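A morning at the Vodstead open day
Fri 24 July

I'd been meaning to get along to one of the Vodstead open days for ages, and missed the June one through my own disorganisation (wrong train, long story). So this time I booked early, took the slow bus from Skavton and got there before the coffee did. It's a nice walk up from the stop if you like canals and don't mind geese.

They split us into small groups. The other lot went off to see the packing line first, and mine got the towel cell, which was what I'd come for anyway. I look after two much older machines at work and I'm always nosy about how other people keep theirs going.

The cell is set up around a pair of hand-held grippers that are used for folding practice, plus all the bits that need checking before anyone picks up a cloth. Our guide was very patient with me. I asked about cable routing before she'd even finished saying good morning!

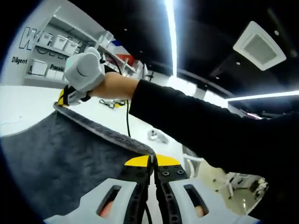

Gripper at the towel table, yellow pads at the tips.

I got a good long look at the hardware and I liked it. The mounting behind the fingers is full of small screw holes, so you can move things about, and everything is held on with ordinary hex bolts. I've spent whole afternoons hunting for one peculiar screwdriver, so that cheered me up no end. The start-of-day check takes 10 minutes. Wiggle each finger for play, go round the bolts with a hex key, run a thumb along the cable feeling for kinks, then open and close the fingers and watch that they meet evenly. It all goes in a paper logbook – proper paper, with a pen on a string – and somebody signs it.

The pads came up a lot. They're the part that wears, and the team changes them every 200 hours of use whether they look tired or not. I'd have been tempted to squeeze a bit more out of them, but apparently a shiny pad lets cloth slide in a way that's very hard to spot until your folds start drifting. They buy them in from a small supplier called Çınar, in packs of 6, and the old ones go in a tub for the apprentices to practise on.

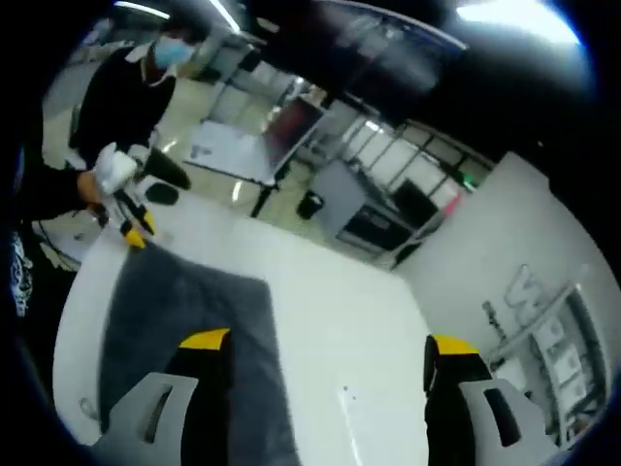 Setting up the table matters more than I'd expected, and I ended up scribbling most of a page on it. The surface gets wiped down before each session, then the cloth goes on, then the grippers are brought in and checked against each other at a known height. A plain white top with a dark grey cloth makes life easier, as you can see the edge of the fabric from right across the room, and any specks show up too. I've been putting dark parts on a dark bench for years and wondering why my eyes hurt. They also fuss about cables, quite rightly. A lead that drags will tug at your wrist just as you're trying to be delicate, so each one gets enough slack to reach the far corner and no more.

Then came the repair bit, my favourite. A finger had been sticking on a spare unit and they let us watch it being stripped on a side bench. It was lint! A tiny felted plug of it, packed in where the finger slides. Out with a soft brush, a puff of air, a dab of dry lubricant (Tikato, a brand I hadn't come across, and I've since ordered a tube), back together, and it moved like new. The whole job took 9 minutes, and I know that because one of the lads in our group timed it on his phone. They've started cleaning the slides weekly now so it doesn't get that far.

We had a few minutes for questions at the end and I wrote down the one I'd most wanted answered.
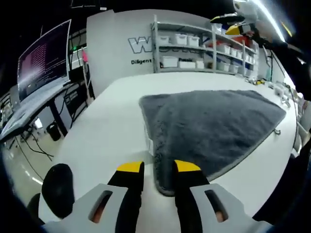
What do you do if the two fingers stop closing evenly?
Take the gripper out of use, slacken the bolts on the side that's lagging, close the fingers by hand until the pads meet flat, then tighten up a little at a time and check again. If it drifts a second time that week, change the pads and look at the slide.

Lunch was sandwiches and a very good lemon cake. The packing line after that was loud and impressive, and I'll write it up separately when I've found my other notebook. If you're going to the next one, wear flat shoes and book the early slot, and take the canal path back to the bus.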